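A morning with the robots at Trulamon

2021-07-25

I finally got to the Trulamon open day in Urnville (I missed the February one, and sulked), and what a lovely morning it was! Sharada Thevar showed us round. Her team gathers examples for a learning system, which means a person guides the arm through a job again and again and every go is saved. The job at the moment is tidying up plastic dishes, and I could have watched it for hours.

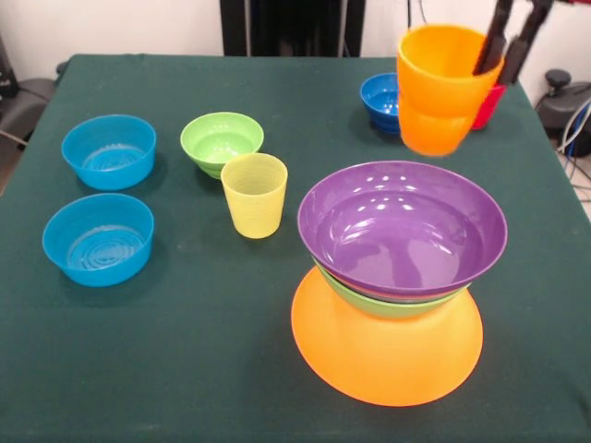
Going for the orange cups.

They had 819 goes saved when we arrived, and Sharada wants plenty more. I asked if the clumsy ones get binned and she said no, they keep the lot and label them, which cheered me up enormously. The dishes get spread out differently as well, so that the system doesn't just learn one layout by heart.
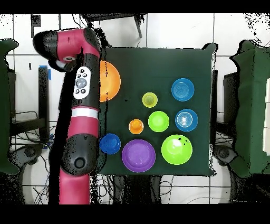
Having a go myself

Eleven of us put our names down and I was eighth, so there was time for a bun first. It's so much harder than it looks! Nuno Guerreiro talked me through it very patiently, but I kept closing the fingers too soon, and I came away with new respect for anyone who does this all day. Pejman Zamani was far better at it, and told everyone so, with a blue bowl perched on an orange cup as

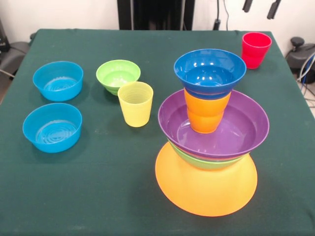

his idea of showing off. We got the 53 bus home and argued about it all the way.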